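Journals > Town and Household Studies > Articles > Section 4

This site uses cookies to remember your reading preferences. Accept all | Manage settings

4. Returning clothes bought from home

4.1 How households talked about sending things back

We had expected, when we began reading through the diaries from Ekville and Liltby, that the cost of postage would be what people minded most. It does come up, and now and then with real feeling, but it is a small matter beside the business of wrapping. Of the 1141 diary entries that mention a return, a great many dwell lovingly (or crossly!) on the bag: whether it had been torn on opening, whether the second sticky strip could be found, and where in the house it had been kept in the meantime. The cupboard under the stairs has a place of honour in these pages, and so does the boot of the car.

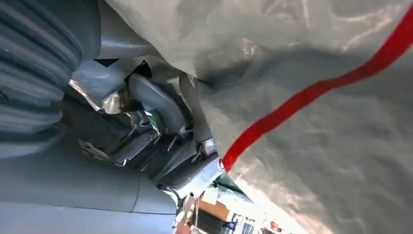 Keeping the bag, then, is a kind of quiet decision. Several diarists wrote that they left a coat in its wrapping for days while they made up their minds, and a reader from Liltby described trying on shoes with the bag laid flat on the bed beside her, ready in case. We found this rather touching, and we have come to think that the choice to return is often half made before the parcel is opened at all.

4.2 The walk to the counter

The two towns differ a good deal in what happens next. Ekville has five drop-off counters for around 4000 households, most of them in shops where people were going anyway, and returns there tend to be folded into the weekly errands. In Liltby, with 2000 households, the nearest counter for many is over the hill in Mottram, and diarists saved up their parcels and took them together, sometimes with a neighbour's as well. Tuesday was a favourite, being market day.

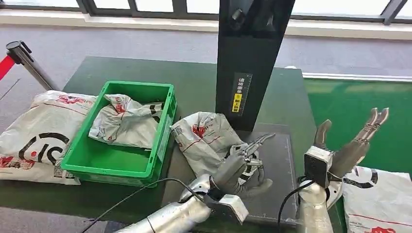 Figure 2. Courier bags on a green worktable, one of them in an open-topped crate.

Sharing the trip brought small obligations with it, and we should like to linger on these a little, as the earlier Fornley study passed over them quickly. A neighbour who carries your parcel must be given the label, told the shop, and thanked, and will very likely ask what was wrong with the jumper.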